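December 25, 2019

Half ten at night, feet up, one sock on. Want to get this down before I forget it, will be short. (Won't be.)

Swam. Did it, did the Prikgate swim, after saying every year since we moved that I would and then every year finding a cough. Alarm at 6, pitch dark, rain on the skylight. Lay there making a case for staying put. Good case too. Then remembered I'd told everyone at work and got up.

Drove with the heater on full to store up warmth, doesn't work like that but never mind. Car park already half full. People in dressing gowns and bobble hats, somebody's dog in a tinsel collar shaking itself over everybody's bags. Tide well out so a long walk over the hard sand, barefoot, worst bit of the whole thing, worse than the water. Ridges. Should have worn the old plimsolls. NEXT YEAR PLIMSOLLS.

Then a whistle and in. Can't describe the cold, it wasn't even cold, more like being shouted at. Went up to the waist and stopped dead, made a noise like a gate. Then thought of the dressing gown people watching and went under. Managed 9 strokes out and fewer back. Hands wouldn't close after. Couldn't do my own zip up, a complete stranger did it for me like I was four years old, and I thanked her far too much and then said happy birthday instead of happy christmas.

Soup from the van. Leek I think. Best soup of my life, quite possibly tinned.

They read out the total over the loudspeaker while we were all still shaking, £1,910 for the lifeboat, big cheer. Fifty of that was mine, well, work's. Felt stupidly proud the whole way home. Sang in the car. Radio had the Ní Mhurchú record on, the slow one with the harmonium, and I pulled in at the Clavholm lay-by to hear it to the end as the signal always goes at the bridge. Sat there with my wet hair and steamed-up windows crying a bit. Happy crying. Cold does things to you.

Home by 11. Oven on. Hadn't taken the bird out of the fridge early enough, of course, so lunch at 2 became lunch at gone four and everyone was on the nuts and the good cheese by then. Potatoes excellent, write it down: semolina, not flour, and shake them properly. Sprouts a disaster. Red cabbage from the freezer, made in November, could not tell. Do that again, do MORE things in November. Forgot the bread sauce completely, found it in the microwave at seven with a skin on it. Ate some anyway, standing up.

Presents. Slippers, lovely. Two of the same book, one can go back. The Lisano coffee pot, which I'd hinted at so hard since the summer that I had to act surprised and overdid it. Made a pot straight off and it came out like tar. There's a knack, leaflet is all in Italian. Had two cups and that'll be why I'm still awake writing this.

Good long talk on the phone too, the usual relay, everyone passing it round and shouting. Bad line. Said the same thing about the swim four times and it got colder each time I told it. By the last go there was ice.

Thinking now about why I put it off so long. Not really the cold. I think I didn't want to be bad at it in front of people. But everyone was bad at it! That was the whole point of it, a beach full of people being dreadful at swimming and pleased with themselves. I'd had a picture in my head of hearty types with proper strokes and there were perhaps three of those and they went off round the buoy and no one looked at them.
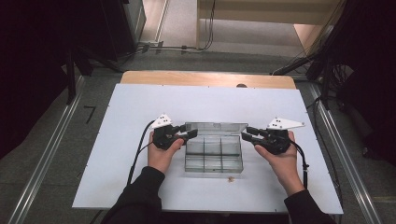 So that's one thing for next year, do stuff before I'm ready. Would like to try going in monthly, not just the once. They say it gets easier if you don't stop over the winter. There's a lot that goes Sundays from the slipway, I saw the notice pinned up by the van, should have written down the time. Will ask. Will actualy ask, not just say it here.

Need for it: plimsolls, a bigger towel, flask, gloves I can get on with dead fingers. Mittens then. Big coat with a big zip. A hat I don't mind ruining. New costume, this one's gone at the back, very glad it was dark.

Tomorrow, nothing. Turkey sandwiches. Stock if I can face the carcass. Ring about the boiler making that noise, no, they'll be shut, after the weekend. Thank you letters, start at least, before it gets to February again like last time. Walk up past the mast if it's dry and my legs work, they've begun to ache in a strange place, backs of the knees.

Rain's stoped. Can hear next door's telly through the wall, sounds like a film with horses in it. Hair still smells of sea even after the bath and I'm not washing it again tonight. Other sock is under the sofa, can see it from here. Bed.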